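Home | Opinion | Kitchens | Archive | Contact

3/15/23
By Kalkidan Bogale

Keep the scratched steel

Most advice on fitting out a small working kitchen treats the surface as something to be kept looking new. I think this is the wrong standard, and it costs money. A stainless steel surface should be judged on whether it is flat, whether it can be cleaned and whether it stays put under load. Fine scratches affect none of these in any way that matters to a cook.

The same goes for hand tools. A spatula with a steel blade and a riveted wooden handle will darken at the end that gets held or splashed. People see the stain and replace the tool. The parts worth checking are the rivets, which should not move, and the neck, which should spring back when the blade is pressed flat. If both pass, the colour of the wood is of no interest.

At the Pestberg kitchen, where I worked for 14 months, we kept one steel surface through two refits. The second contractor, Cadham, quoted 422 for resurfacing and 2,415 for replacement. We paid for neither. The money went on a better extractor filter and a deeper sink, and both made a difference to the working day.

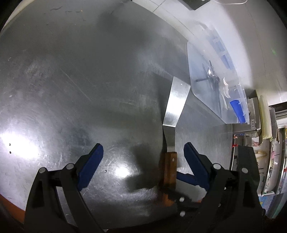 What does need attention is grease. Streaks left on brushed steel are hard to see from straight above and easy to see from a low angle against the light, so inspection should be done from the side. Wipe along the grain, with hot water and a little detergent, then again with clean water. Scouring powder takes off the streaks and adds new scratches that hold the next lot. The gain is short.

Chaltu Ayele, who ran the Tsegaye canteen before me, disagreed with this in part. Her view was that a worn surface makes staff careless, and that people clean better when there is a shine to protect. I accept that this happens. I would still deal with it through the cleaning rota — a named person and a fixed time — before spending anything on metal.

There are limits. Pitting should be taken seriously, as should any edge that has lifted or any joint that holds water. A wooden handle that has split along the rivets should go in the bin the same day. Clear plastic tubs are a separate matter: once the corners have cracked they cannot be cleaned properly, and they are cheap enough to replace without discussion.

The Pollell site is due its own refit in June, and new worktops are first on the list. I have asked for them to be moved to the bottom, below the drains.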